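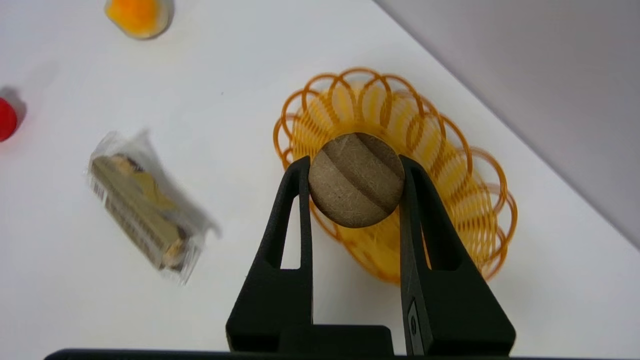 A snack basket goes wrong when everything is dropped into it at once. Crumbs collect at the bottom, the small things slide under the big ones, and the wrapped food goes stale before anyone finds it. Start with an empty table and sort before you fill. An open basket with a looped rim, like the orange one on my table, is good for light items you want to see. A bar in a clear wrapper can stay off to one side until the flat, round pieces are in.

What you need

One wire or plastic basket
A damp cloth and a dry one
A paper napkin for the bottom

Steps

1. Wipe the basket inside and out. Get the cloth between the strands, where dust sticks. Dry it well.

2. Fold the napkin to fit the base. Skip this if the gaps are small.

3. Check the date on every package. Throw out anything past it, and put the oldest items where they will be picked up first.

4. Lay flat items down first. Hold them by the edges and lower them in.

5. Stand bars and other long packages against the side. Do not push them through the loops, which can bend or snap.

6. Stop when the basket is full to just under the rim.

I empty mine completely at the start of October and again after the holidays. At our house in Lonholm it sits on the kitchen table, away from the stove. Plastic baskets soften near heat, so pick your spot with that in mind.

Reading time: 2 minutes

Home | Kitchen | Storage | Cleaning

Contact | © 2021 Bristedgate Home Pages | Back to top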